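Switching from drip to pour over, where do I start?

Posted July 18, 2020 in Kitchen & Home

wultwood_kate

Hi all! I've had the same drip machine since college and it finally quit, so I'm thinking of going to pour over instead of buying another one. I drink two mugs in the morning and that's it. My questions: do I need a special kettle, do I need a scale, and is the grinder as important as people say? I have one of those little blade grinders. My budget is small but I can stretch it a bit by September. Also our tap water in Eston is really hard, if that matters. Thanks!!

Naqvi

Oh you're going to love this! I made the switch a while back and now it's my favorite part of the day (my spouse thinks I've lost it).

Grinder first, if you can only buy one thing. Blade grinders give you dust and boulders in the same scoop, so you get bitter and sour in one cup. A hand grinder with burrs is fine for two mugs. It takes a minute of cranking and then you're awake anyway!

Scale second, and any kitchen scale will do. I use 32 grams of coffee for my two mugs, medium grind, a bit like coarse sand. Wet the grounds with a little hot water first and wait 30 seconds while they puff up, then pour the rest slowly in circles. If the whole thing is done in under 3 minutes, go finer. If it drags on past 4, go coarser. Change one thing at a time or you'll never know what helped.

You can skip the gooseneck kettle for now. I poured from a plain saucepan for weeks, a bit messy but perfectly good coffee.

Zokance

get a french press way easier

Eston_Mornings

Fellow hard water person here! Yes, it matters quite a bit. Mine always tasted chalky and flat no matter what beans I bought, and a basic filter pitcher made a bigger difference than the new dripper did. Descale your kettle too. White vinegar and water, boil, let it sit, rinse it well.

I agree with Naqvi on the grinder. I'd add: rinse the paper filter with hot water before the coffee goes in, it gets rid of that cardboard taste and warms up the dripper. And buy small bags! I used to stock up and the last third was always stale. Keep everything together in one spot so you aren't hunting for filters half asleep.

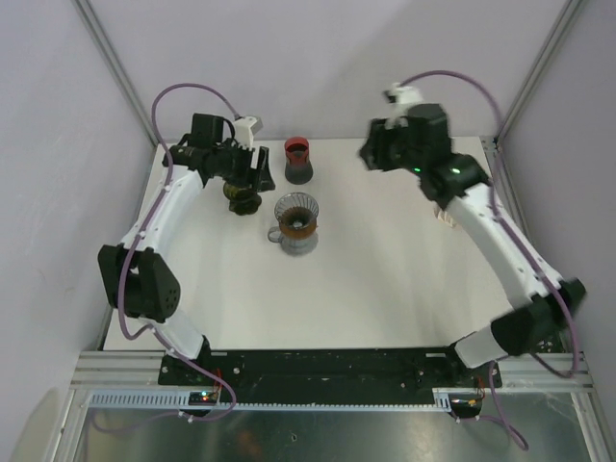 One more thing on beans, try a medium roast to begin with. Light roasts are wonderful but they're fussy about water and grind, and I nearly gave up over a bag of very light stuff my first week. Let us know how the first cup goes!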